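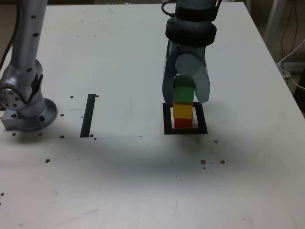

Green on yellow on red, inside the tape. Stacking week, day five.

**1/** OK, a bunch of you asked what I do all day now that I've moved over to the data side at Tadovar, so here's a thread. Short version: I drive robot arms through the same little chore over and over so a model can learn it from my examples. It's a real job! I have a badge and everything.

**2/** The task this month is block stacking. Red on the bottom, yellow in the middle, green on top, and the tower has to stand inside the black square. My mom could explain it to you in one breath. Getting a model to do it takes a whole lot more breaths.

**3/** We're at 1,272 recorded runs as of lunch today, 24 February 2023. I did 578 of those myself and yes, I'm going to keep bringing that up at standup until Hywel says something.

**4/** (Hywel Watkins did most of the rest. He's faster than me. His towers lean, though. I've told him.)

**5/** People picture this as me nailing a perfect tower every time. Nope, we want the mess too. If green slips a bit and I nudge it back, that nudge is gold, and we keep the run. What we toss are runs where I froze for ten seconds thinking about dinner, because then the model learns to stand there thinking about dinner.

**6/** Things I vary on purpose: where the blocks start, which way they're turned, how high I come in from, how fast I let go. Things I try really hard to keep the same: the order of the colors and where the tower ends up. Mix those up by accident and you've got a bad label, and a bad label will haunt you in September.

**7/** Ask me how I know. Last fall on the Brurnix job we had a batch where "left" meant my left in half the notes and the robot's left in the other half. Shahla Tabrizi found it after the training run was already done. She was very nice about it, which was worse.

**8/** The hardest part by a mile is letting go. Picking up is easy, carrying is fine, and then you open the fingers a tiny bit crooked and the top block comes along for the ride. My trick is to pause for one beat after the block touches down, then open slow, then go straight up. Straight. Up. I have it on a sticky note.

**9/** Somebody in my replies asked if you get bored. Sure, some afternoons! I do blocks of 4 runs, then look away from the table, then 4 more. Podcasts are out for me, I start driving to the rhythm of the talking and you can see it in the arm paths. Music with no words is OK.

**10/** Also got asked "why not just do it in simulation." We do some! But sim blocks are always clean and sim tables never have crumbs on them. The real one has crumbs, scuffs, a shadow across the middle, cables over by the edge. I'd like the model to have seen all that before it goes anywhere.

**11/** Shahla checks every batch before it gets used. She watches the clips at high speed, marks each one keep, fix or drop, and writes tiny comments. My favorite so far: "why did you wave." I did not wave. I went back and watched it. I kind of waved.

**12/** The model we trained on the first chunk is called Moriarty (I didn't pick it). On Tuesday it got 6 full towers in a row by itself and I yelled loud enough that the people across the hall came over. The one after that, it put yellow down first and looked very sure of itself.

**13/** So the plan is more runs with yellow starting close to the square. My guess is we always had red nearest and it just learned "grab the near one." Hywel thinks it's the lighting. There's a sandwich riding on this.

**14/** If you want to get into this kind of work: steady hands help, but being willing to write down what you did helps more. Every run gets a note. Mine are one line. "Green slipped, fixed." "Came in too low." "Good." Shahla would like fewer that just say "Good."

**15/** Next up is Tranov, which is cups and lids, and I've been told the lids are awful. I'll post about it if I still have my sanity. Back to the blocks now, I've got a batch to finish before five.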